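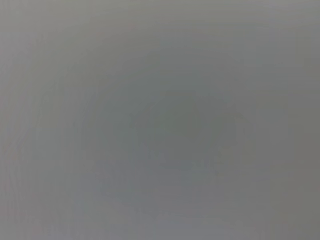 Soft gray, with a darker, faintly greenish patch near the middle.

My Winter With the Durnmont Wool Blanket

I have been meaning to write this review since September, when the blanket arrived in a box so heavy that I made two trips up the porch steps just to get myself ready for it. I'm one of those people who reads every review before buying anything (my sister says I spent longer choosing a toaster than she spent choosing a house), so it seems only fair to put one back into the pile.

The blanket is the Durnmont queen size in the color they call Brarkness, a gray that leans a little green depending on what you put beside it. On our bed, with the white sheets, it looks like plain old gray. Carry it out to the sofa, which is a sort of mustard, and the green comes right up! I like it both ways, but if you are trying to match paint or curtains, please send away for the swatch first. They charge a small fee and it takes a week or so.

I bought mine from Athanasiadis, the bedding shop on the hill in Estport, where Grigoris Gavalas has been selling me pillows for 11 years. He let me take the floor sample over to the window and stand there with it on my shoulders like a shawl for a good long while. He also talked me out of the king size. Our bed is a queen and I had it in my head that bigger was cozier, but he pointed out that a wool king on a queen bed drags on the floor and picks up every crumb and dog hair in the house. We have a dog. I went with the queen.

Now, the feel of it. Out of the box it was scratchier than I had hoped, and it had that barnyard smell that wool people love and my husband does not. I hung it over the porch rail for two afternoons and the smell was mostly gone after that. The scratchiness took longer. I'd say it was well into the cold weather before I stopped noticing it on my bare arms, and I still fold the top sheet down over the edge so it isn't against my chin. If you have very sensitive skin I would put it over a cotton quilt and leave it there.

For warmth I have no complaints whatsoever. Our bedroom is on the north corner and we turn the heat down at night, and I used to sleep under a comforter plus an afghan plus, on the worst nights, my bathrobe. This one blanket replaced the lot. It's heavy without pressing on you, and I don't wake up sweaty at 5 in the morning and start kicking things off the way I did with the comforter. My husband runs warm and even he keeps it on, although he sticks one foot out the side, as he has done our whole marriage.

The edges are done in a wide whipstitch, and mine came with one loose end at a corner. I tucked it back in with a darning needle and it has stayed put, but at this price I shouldn't have had to. There was some pilling too, mostly on the side where the dog gets up. A sweater comb takes care of it in ten minutes while you watch television.

Washing is the part to think hard about. The label says cold water by hand or dry clean, and a wet wool blanket this size weighs as much as a wet child. I did it once in the bathtub, rolled it up in every towel we own, and dried it flat across two card tables in the spare room, where it took the better part of three days. It came out lovely, no shrinking that I could see, but I was sore all over. Next time it goes to the cleaners. For small spills I just dab with a damp cloth and a drop of wool soap, and that has worked on tea and on gravy.

A few odds and ends. It does not come with a storage bag, so I bought a cotton one with a zipper for 31 dollars, which felt like a lot for a bag. It fits on the closet shelf if you fold it in thirds the long way first. Moths have not found it yet. I put cedar blocks in with my sweaters and tossed a couple in the bag as well.

Would I buy it again? Yes, and I'm looking at the throw size for my mother, whose apartment is drafty. I'm giving it four stars out of five, with the missing one split between the loose stitching and that afternoon on my knees by the bathtub.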